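Gandano Community Library
Collections and Reading Room Working Group
Minutes of the February meeting

Present: the Chair, the Collections Librarian, the Circulation Supervisor, the Mending Room Lead, two representatives of the Reading Room users, and the Recording Clerk.
Apologies: the Branch Manager, Sarmiento Street.

The Chair opened the meeting at 4:10 p.m. in the upstairs meeting room.

1. Minutes of the previous meeting

The January minutes were approved with one correction. Under item 5, "book trucks" should read "book bins."

2. Matters arising

2.1 The Circulation Supervisor reported that the return slot on the Sarmiento Street side has been rehung and now closes fully. The sign asking borrowers not to force large books through the slot has been moved to eye level.

2.2 The quotation from Flarnotetti for new shelf ends has been received. It is higher than the group had allowed for, and the Chair will ask whether the work can be split across two budget years.

2.3 The lamp over the large-print section is still out. Carried forward.

3. Donated and withdrawn books

3.1 The Collections Librarian reported that 331 books were received as donations since the last meeting. Crime and thriller titles again made up the largest share. Children's picture books were fewer than hoped, and the appeal in the newsletter will be repeated.

3.2 The group discussed how long donated books should wait before a decision is made on them. The Circulation Supervisor noted that the back office shelves hold 400 books when full, and that staff have had to use the floor beside the copier. It was agreed that undecided books will be reviewed every second week and that none will be held past the end of the following month.

3.3 One of the user representatives asked whether withdrawn books could be offered to readers before going to the sale. The Collections Librarian had no objection, provided the withdrawal stamp is applied first. Agreed.

4. Condition and handling of books

4.1 The Mending Room Lead presented the draft handling sheet and asked for comments on the section about stacking. Discussion centered on paperbacks placed on top of larger hardcovers, as with the orange paperback and the teal-green book on the worktable.
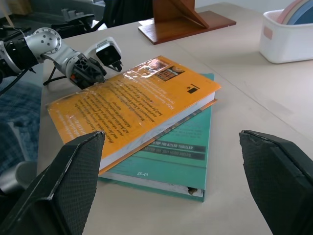
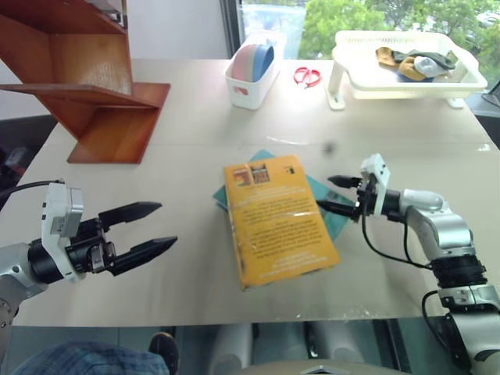 Orange book on top, larger teal book underneath.

4.2 Stacking. The draft says that books lying flat should be stacked with the largest at the bottom and the edges squared. Members supported this. The Circulation Supervisor observed that a smaller book set at an angle and overhanging the one below is easily knocked, particularly where the upper book has a glossy sleeve. A sentence on overhang will be added.

4.3 Corners. The lower book has a chipped corner, with brownish material exposed at the cover edge. The Mending Room Lead advised that damage of this size can be dealt with in the mending room and is no ground for withdrawal. Corners are to be glued and pressed before any new covering is put on. The group asked that the same wording appear in the withdrawal guidelines, which at present say only "damaged."

4.4 Plastic sleeves. The clear sleeve on the orange paperback prompted a longer discussion. A user representative said that glare from sleeves makes back cover text hard to read under the ceiling lights – a complaint raised more than once at the front desk. The Collections Librarian has asked Drorkix for samples of a matte sleeve. The present stock of 300 glossy sleeves will be used up first, and matte sleeves, if approved, will go to the large-print section before any other.

4.5 Cover text. The teal book carries the words "TOP 100 KILLER THRILLER" on its cover. The Collections Librarian asked that spine labels and date slips be kept clear of banners of this kind, as readers use them in choosing a book. The Mending Room Lead agreed, and pointed out that on crowded covers the only free space may be inside. It was left to the person doing the labeling.

4.6 The handling sheet was approved subject to the changes above. Action: Mending Room Lead to circulate the final text before the next meeting.

5. Thriller display

5.1 The front display will change to thrillers in March. The Collections Librarian will make the selection, with older prize lists as one source. Both hardcovers and paperbacks will be included.

5.2 It was asked whether books should stand face out or lie flat on the low table. Face out was preferred for hardcovers. Thick paperbacks tend to slide on the sloped stands and may be laid flat – no more than 2 to a stack.

5.3 The display cards will be printed in the same size as the autumn set. Action: Circulation Supervisor.

6. Any other business

6.1 The Recording Clerk reminded members that room bookings for the spring must be made through the front desk.

6.2 A request for a second step stool in the reading room was noted and will be sent to the Branch Manager.

7. Next meeting

The next meeting will be held in March at 4 p.m. in the same room. The meeting closed at 5:25 p.m.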